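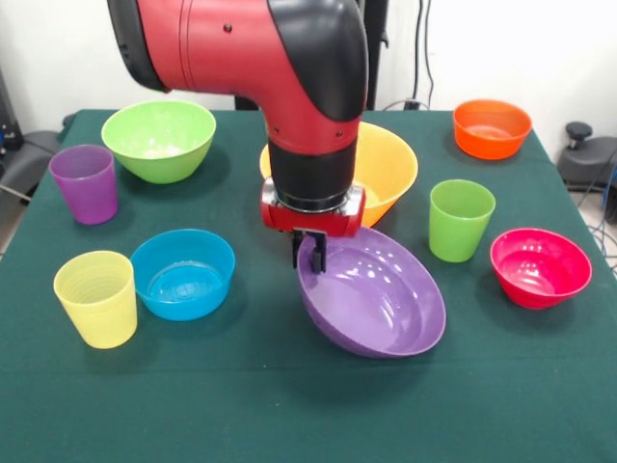 Unit 6: Molding Shallow Round Parts
Lihua Mao
Last updated: 18/04/2019
Reading time: 8 minutes

6.1 Scope

These notes cover plates, bowls and cups made by injection molding in a single shot, with one gate at the center of the base. Polypropylene is assumed unless another resin is named. Unit 5 covered the molding cycle (fill, pack, cool, eject), and the terms defined there are used without being repeated.

6.2 Why round parts are treated separately

In a round part with a central gate, the melt front moves outward as a ring. All points on the rim fill at nearly the same time if the wall is even. There is no weld line in a plain plate, as the front never splits. Weld lines appear only when the design adds holes, handles or a second gate.

The flow length is measured along the wall from the gate to the last point filled. For a flat plate it is close to the radius. For a cup it is the base radius plus the height of the side. A deep cup can therefore need more injection pressure than a much wider plate of the same wall thickness.

6.3 Clamp force

The clamp must hold the mold halves together against the pressure of the melt. The load depends on the projected area, meaning the area of the shadow the part casts on the parting plane. Depth does not enter into it.

Worked case. A plate has a projected area of 50 square inches, and the average cavity pressure is 3,450 psi.

Opening force = 50 x 3,450 = 172,500 lb
In short tons = 172,500 / 2,000 = 86.25

The runner is left out here. With a cold runner lying on the parting plane, its projected area must be added before the press is chosen. A safety margin is then applied. Use the margin given on the course data sheet and state it in your answer.

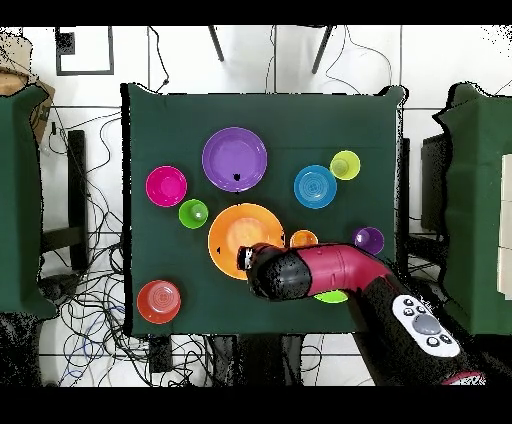

6.4 Shrinkage and warp

Polypropylene is semicrystalline and shrinks more than an amorphous resin such as polystyrene. It also shrinks by different amounts along the flow and across it. In a disk, the flow direction is radial and the cross-flow direction runs around the circumference. When the two values differ, the disk cannot stay flat. If the radial shrinkage is larger, the part tends toward a dome. If the circumferential shrinkage is larger, the edge has too much or too little length for its radius and the part tends toward a saddle. Check both on a flat surface before changing any settings.

A raised rim stiffens the edge and hides small amounts of warp. It also adds a thick corner where the rim meets the plate. Keep the corner radius generous and the wall constant through the bend.

Uneven cooling gives a similar defect for a different reason. The side against the hotter mold half shrinks last and pulls the part toward itself. Measure both mold surfaces with a contact probe. The controller reading is the water temperature and can differ from the steel.

6.5 Colorants

Color is normally added as masterbatch at the press. Some pigments act as nucleating agents: they start crystals earlier and change shrinkage. Certain organic blues and greens are well known for this. A set that shares one mold may come out in slightly different sizes by color, which matters when a lid has to fit or when parts must stack.

In the Esitz exercise, the class receives results from one mold run in several colors at a melt temperature of 224 °C. Melt temperature, pack pressure and cooling time were held fixed. Report diameter and flatness by color, and keep the natural resin as the reference.
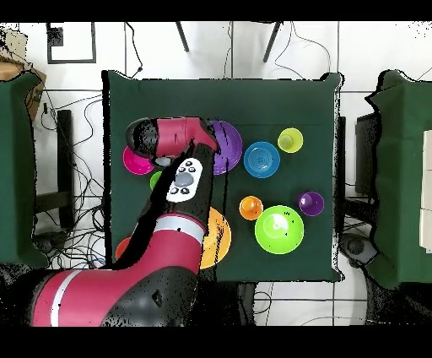 6.6 Draft and stacking

Draft is the taper that lets the part leave the core. Polished cores need less than textured ones, though a very high polish can cause polypropylene to cling by vacuum. An air poppet in the base solves this for deep cups.

Stacking height is set by the side angle and wall thickness, or by a stacking lug if there is one. Without a lug, tapered cups wedge together and are hard to separate.

6.7 Problems

1. Repeat the clamp calculation in 6.3 for a plate of twice the diameter at the same cavity pressure.
2. A cup and a plate have equal projected area. State which needs the higher injection pressure and why.
3. Using the Esitz results, identify any color whose diameter falls outside the drawing tolerance.

Reading before the June test: Dlamini workbook, sections on gating and cooling.

Related
Unit 5: The Molding Cycle
Unit 7: Gate Types and Gate Marks
Lab sheet: Measuring Flatness on the Zandov Plate
Case notes: The Grorusau Lid Mold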